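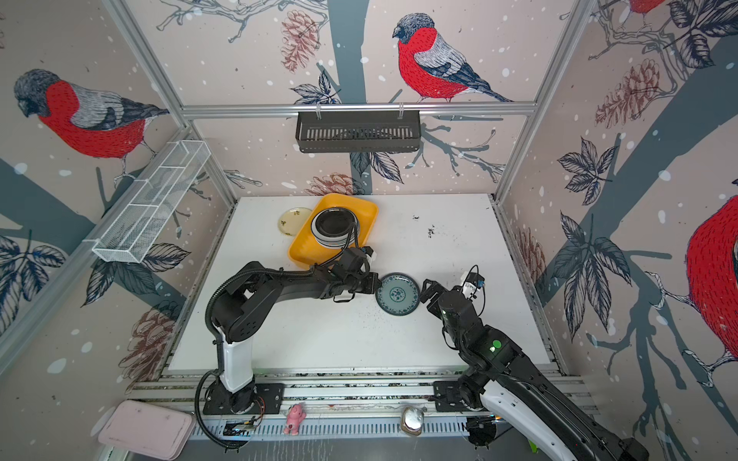
4. Grabar los episodios de la tarea «vajilla»

Ya tienes los dos brazos calibrados (si no, vuelve al apartado 3, que yo me lo salté una vez y perdí una tarde entera). Ahora toca lo entretenido: enseñarle a Milia, a base de ejemplos, a coger el plato con las dos pinzas.

4.1. Coloca el plato de cerámica cerca del borde delantero de la bandeja naranja, donde lleguen ambos brazos. Yo lo muevo un poco en cada episodio, y si lleva dibujo lo giro también.

4.2. Deja la pila de cuencos dentro de la bandeja. En esta tarea no se tocan, pero quiero que el modelo se acostumbre a tenerlos al lado.

4.3. Abre Mallow, elige el perfil de dos brazos y pon la duración máxima en 2000 pasos. ¡Con menos me quedaba siempre a medias!

4.4. Acerca una pinza por la izquierda y la otra por la derecha, despacito, y para justo antes del contacto. Comprueba en la vista de la muñeca que el borde del plato se ve bien.

4.5. Cierra las dos pinzas a la vez, levanta, cuenta hasta 2 y vuelve a bajar. Pulsa «Guardar».

4.6. Si se te escapa el plato, marca el episodio como fallido y sigue. No lo borres: Vaher los separa después en su propia carpeta.

Nota: yo no limpio la mesa entre un episodio y otro. Las migas oscuras repartidas por la superficie blanca me vienen bien como variación, igual que el papel de los pájaros en las paredes. Lo que sí te pido es que no cambies el papel a mitad de una serie (empieza una nueva y ponle otro nombre).

Precaución: vigila el cable del brazo izquierdo, que hace un bucle junto a la base. Si se tensa al estirar el brazo, suelta el mando y recolócalo con los motores apagados.

Mi primera serie, Brenderen, tiene 91 episodios y ocupa casi 2859 MB, así que mira el espacio en disco antes de empezar. Para revisarla o unirla con otra, pasa al apartado 5.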